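Personal Finance for Working Adults
Unit 3: Vesting and What Happens When You Leave a Job
Instructor: Hortensia Zapata

Reading for this unit: the Wovis plan summary in your packet. Bring it to class with a calculator.

Money in a workplace retirement account comes from two places. The first is your own pay, taken out before you see the check. The second is whatever your employer adds. The two are often shown as one balance, but they follow different rules when you leave.

What you put in is always yours. If you quit after one month, your own contributions and anything they earned still belong to you. The employer's part may be subject to vesting, meaning you earn the right to keep it over time.

There are two common schedules. Under cliff vesting you own none of the employer's money until a set date, and then you own all of it. Under graded vesting you own a larger share each year until you reach 100 percent. Some plans vest the employer's money immediately. The plan summary will say which kind you have, usually under a heading with the word "vesting" or "forfeiture."

Worked case. Botel matches $130 a month for an employee and uses a 3-year cliff. She leaves in October, short of the three years. The match she received over the past 12 months comes to $1,560, and all of it goes back to the plan, along with any match from earlier years. Her own contributions stay with her.

Second case, same dates, different employer. Makhubela uses a graded schedule. Her employer balance is $1,248 and she is 50 percent vested. She keeps $624.

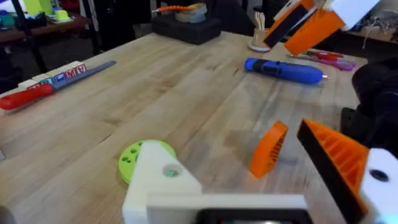 What happens to a small balance if you leave and do nothing?
The plan may be allowed to move it out without your signature. Depending on the amount and the plan's terms, it could be sent to you as a check or rolled into an IRA in your name. Look for "mandatory distribution" or "force-out" in the summary.

A check made out to you is treated differently from a direct rollover. With a check, the plan generally has to hold back part of the money for federal tax, and you have a limited time to put the full amount into another retirement account. To avoid tax on the part held back, you have to replace it from your own pocket. With a direct rollover the money goes from one account to the other and nothing is withheld.

Take the former Kovthorpe employee in the packet, whose vested balance is $294. She can leave it if the plan permits, roll it over, or cash it out and pay tax on it, possibly with a penalty added.

For next class:
Find the vesting schedule in the Wovis summary and write down which type it is.
Redo the second case at 25 percent and at 75 percent.
Find out how Wovis counts a year of service. Some plans use hours worked and some use the calendar from your hire date.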